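Okay, a few people asked how the May supply drive went, so I'm going to try and get it all down in one thread before I forget. Grab a coffee, I ramble.

Quick background if you're new here. I help out with Sterkel, a small relief group run mostly out of one very stuffed garage. We send food parcels and hygiene kits to families who had to leave their homes when the river came up, and we run a summer program for the kids at the Wekutby site.

The goal this round was 300 parcels. Rice, lentils, cooking oil, sugar, tea, canned fish, plus something small for the kids in every box. I love the something small. I will fight anyone who tries to cut it from the budget.

We made it! All 300 went out the gate by 8 in the evening, and I slept in my shoes.

What I'd do differently: oil goes in LAST. I say this every time and every time some well-meaning soul puts a bottle on its side at the bottom of a box. We had three leaks. Lentils in oil is a meal, sure, but not like that.

Also, tape. Buy twice the tape you think you need. Rocío Sotelo drove across town for more at lunch and came back with the good stuff and a bag of oranges, and I have never been so happy to see a person park a van.

Someone asked how the lists work. Families sign up with the site office, the office gives us household sizes with no names, and every household gets a number. You bring your card, we check off the number, you take your box. Bigger families get two. It isn't fancy but the line moves, and no one has to explain their life story to a stranger at a folding table.

The kids' snacks get their own evening. I can't have them near the soap, everything ends up tasting like lavender (ask me how I know).
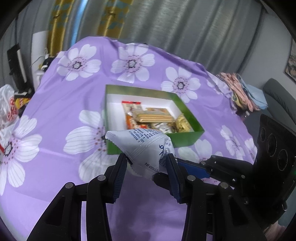

snack pouch on the flowery sheet 💜

Now the part I was most nervous about, the transport. We'd booked with Plurnus and they moved our pickup twice, which, fine, everybody's trucks were tied up. But the road into Wekutby is one lane after the bridge, and if you get there late you're backing up in the dark. Ikhsan Pattinasarany talked the driver through the turn over the phone and they got in with light to spare.

Ikhsan also runs the swim and first aid classes for the older kids, and the final day was that same week. There were relay races, a bandaging contest, and a lot of yelling. The winners got backpacks and everyone else got a notebook and a water bottle. My favorite was a girl who wrapped her little brother's arm so thoroughly that he couldn't bend it and then refused to unwrap him until the judges had come by.

A few of the moms asked if there could be a class for them too. Yes!! We're working on it. We need a room, a second instructor and somebody to watch the babies for an hour.

Money stuff, because people always ask and they should. Roughly a third came from the bake sale and the rest from monthly donors. I'll post the full breakdown once the receipts are in, and there are a LOT of receipts. If you bought something for us and still have yours in a coat pocket, please send it over.

Next up is Tazi, the school supply project. Pencils, erasers, lined notebooks, scissors with round tips. No glitter, I'm begging you. We still have glitter from last year in the garage — it's in the rice scale.

If you want to pack with us, reply or message me and I'll add you to the group chat. Mornings are quieter, evenings have better music. Closed shoes please, and bring your own water.

Okay, phone's at 2 percent, going to find a charger. Thank you, all of you, really.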